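Forum > Manipulation > Methods and results
Thread: Grasp order from one top view, results so far

hmok
Posted Feb 28, 2019
We finished the January runs of the ordering method we call Panden. It takes a single view from above, scores every object on the table, and picks the one with the most free space next to it. The old Fodico baseline just takes whatever is nearest the gripper. We did 200 trials per method, same arm, same small items: screwdriver, glue stick, tape roll, green block, pink plate. 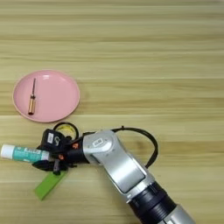

Panden failed on 6 percent of its trials. Fodico failed on 40 percent. A failure means a missed grasp, a drop, or a neighbor knocked out of place. Long thin items gave both methods the most trouble.
Hui-mei Mok

yip_bench
Is that 40 all missed grasps? Nearest-first on our setup mostly bumps things and still gets the object. If you count bumps as failures you're going to make it look bad.

hmok
Mostly bumps, yes. We count them because the next grasp uses the same view, and a moved object makes that view wrong.

kfwan
Then take a new view after each grasp. I don't see why that's off the table. It costs over 5 seconds with our planner, but you'd be comparing ordering and not stale data.
King-fai Wan

hmok
We wanted to test the one-view case. I agree the re-view numbers should be in the write-up too.

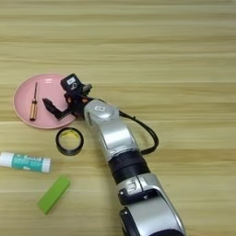 drollico_dan
Does the score use object height at all?
It only uses the outline from above, so a tall item and a flat one with the same outline get the same score.

yip_bench
That would worry me more than the bumps. A tape roll on its side and one lying flat need different clearance for the fingers.

kfwan
Disagree, for small stuff like this the finger width matters more. With tall boxes I'd say you're right.

hmok
We have depth logged for all the runs, so I can rescore them with height added. I'll post the table in this thread along with the re-view runs. The bump threshold will be listed too.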